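My Semester Project: How Students Study in Noisy Places

I grew up in Skamance, where the library closes early, so I've done most of my homework in cafes and on buses (and once in a laundromat!). For this project I wanted to find out if background noise really hurts how well people remember what they read.

How I set it up

I sent a survey around in November and got 51 replies, way more than I expected. Then I asked nine people from my dorm to read a short text and take a quiz on it, first in the quiet room and again with cafe sounds playing. I made the quizzes in Testix, and each one took up to 60 minutes with the reading.

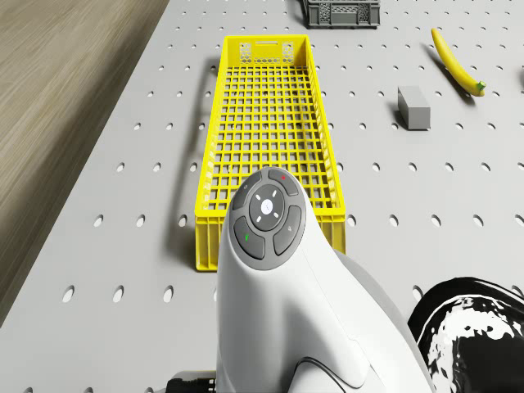 What I found

Most people told me they hate noise, but their quiz scores barely moved. Talking was the one thing that hurt – music and clattering dishes didn't seem to matter much. Two people even did better with the sounds on, and both of them study at the Kallis coffee shop almost every night, so maybe you just get used to it.

My own scores dropped a lot, which was a little embarrassing.

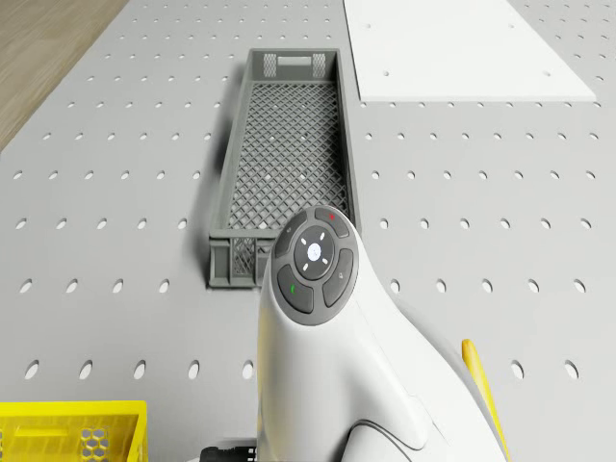
What I'd change

Nine people is a tiny group, and I used the same order for all of them, so they may have been tired by the second quiz. Next time I'd switch the order for half of them and pick texts that are closer in length.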